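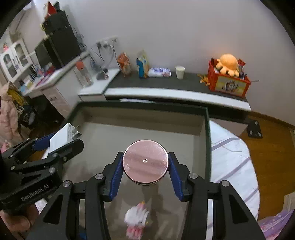
A round metal lid and a white power adapter.

The Drawer Everybody Has

By Orvokki Heiskanen

Friday, December 4, 2020

Mine is the second one down, left of the stove. It sticks. Batteries, dead or alive, no way to tell. Three keys to an apartment in Zadham I left years ago. A charger for a phone I can't picture anymore.

I started asking people about their drawers in September, mostly because I was home and so were they. Everyone has one. Everyone apologizes for it before opening it.

Tiina Kiiskinen didn't apologize. She lives over the old bakery in Clernimley and has kept the same kitchen drawer since her first lease. We emptied it onto a bedsheet. 146 items. She wrote them all down, which took most of an afternoon and two pots of coffee.

Sixteen were chargers or bits of chargers. Four lids with no tins. A tape measure from Ikonen, the hardware store, closed now. Birthday candles, used. "I know what every one of these is for," she said, then picked up a gray plastic clip and went quiet for a while.

So why keep it? Money, partly. Her mother grew up with very little in Grondach and washed out bread bags. Tiina still folds hers. And a cord you throw out is the cord you need on Tuesday. Happened to me with a camera cable. Twenty dollars plus shipping, and then teh old one was in my coat.

Some people do sort. A reader wrote in with photos of labeled boxes, every cord tagged with masking tape, and I felt admiration and then a bit sick. Her advice: plug it in, see what it fits, write it down on the spot. No "later" pile. Good advice. I bought the tape. The tape is in the drawer.

Lids are harder. A lid with no tin looks like it should belong to somthing. Tiina uses one under a candle and one for screws when she's fixing a chair. The other two she's holding on to.

We put back 131 things in the end. The bread bags went in a different drawer, the one under it, which I wasn't shown.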